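Part-time packer and sorter wanted, Flidero household resale

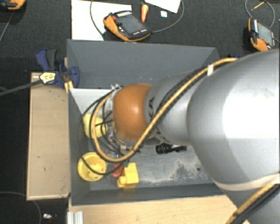
I run Flidero, a small shop that buys boxed-up household stuff from people who are moving, sorts it, and sends it out again to new homes. I need one more pair of hands for sorting, starting in May. The work is mostly bins! Mixed things come to us in deep gray ones with sloping walls, some pretty scuffed on the floor by now, and things slide over to one side and get stuck under each other, so you'll spend a good part of your shift leaning in and picking through. Small stuff, odd shapes, the occasional mystery item (I keep a shelf of those, you're welcome to guess).

What you'd be doing: emptying a bin, wiping things down, putting each one in the right tray, wrapping what's breakable and filling the outgoing boxes. We ship almost 800 boxes a month and I'd love for every one to arrive without a rattle. You'd also help me keep the Elis shelves in order, which is where the kitchen things live, and they get messy fast.

You don't need experience. I'd like someone who can stand for a few hours, lift up to 30 pounds and doesn't mind getting dusty. If you're the kind of person who repacks the trunk of the car after somebody else did it (me, every trip), we'll get along great.

Shifts are four hours, mornings or afternoons, three days a week, and Thursday has to be one of them. That's when the Durno truck comes and it gets loud and busy in there. Pay is hourly, paid every two weeks, and there's coffee and a decent fridge.

To apply, drop a note at 252 Pastor Street or leave it in the mail slot if we're closed. Tell me which days work and a little about yourself. No resume needed, a few lines is plenty. I read them all in the evening and I'll call you back either way.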